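The Plate Should Stay Empty for a While
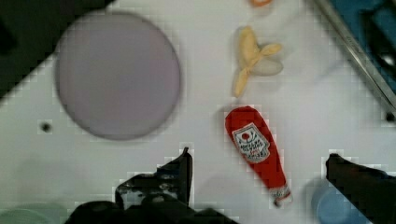 By Duyên Sầm | December 5, 2023

My daughter received her first toy food when she was 2, and I did not like it. I come from a family where the children played with real things. We had a dented pot, some dry beans, a spoon, and my grandmother was in the next room listening for choking. Toy food looked to me like a waste of money, a lie made of cloth and plastic. I have changed my opinion, and I want to explain how, because I think many parents have the same feeling that I had.

Look at the banana first. It is already partly peeled, with the flaps open to the sides, and a child can never close it or finish it. For me this was the stupid part. A real banana has a beginning and an end. You open it, you eat it, you throw the skin away, and somebody tells you to wash your hands. The toy one stays in the middle forever. But I watched how my daughter used hers, and she used exactly this middle. She offered it to me, I pretended to bite, she took it back and offered it to her bear. The same banana fed everybody in our house for one year. With a real one the game would be over after the second bite.

The ketchup is a different question. My friend Widad Moussa, who raised three boys in Flermont, does not allow it in her play kitchen. She says that if we choose which foods to copy for children, we should choose carrots. I understand her. Still, I think she asks too much from a toy. Children do not learn what to eat from a red bottle lying on a table. They learn it from us, at dinner, when we think they are not looking. What they learn from the bottle is that food has company, that one thing goes on another thing. Of course they will put ketchup on the banana. Let them! I have seen adults in the cafeteria at my work do worse.

The part I really want to defend is the plate. Most play sets I see in stores put all the attention on the food. The box announces how many pieces are inside, and the parents compare. The plate is usually small and thin, and it is lost behind the sofa in one week. In my opinion the plate is the better toy. A big plain plate, without a cartoon on it and without a painted section for each food, asks the child to make a decision. What goes on it? Who is it for? A child who sits in front of an empty plate looks like she is doing nothing, and this is the moment when we adults cannot control ourselves. We say "Put the banana on the plate!" and "What about the ketchup?" We turn her game into our test.

I did this for months. Then one afternoon I had a bad cold and no voice, so I only sat there. She moved the plate, she moved it back, she looked at it for a long time. Finally she put her own sock on it and served it to me with great respect. I could not have proposed this menu.

I know the argument against me. Nabil Farah, my neighbor, believes that children need guidance in play, and that a silent parent is only a tired parent. Sometimes he is right — I was tired. But I think there is a difference between leaving a child alone and staying near her with your mouth closed. The second is harder.

So my advice is modest. Buy few pieces, or accept the old ones from a cousin. Choose a plate that is large enough to matter. Put everything on a clean table, sit down, and wait longer than is comfortable for you. If she serves you a sock, say thank you and ask if there is more.

Contact the editor | © 2023 Tannous Family Pages | Back to top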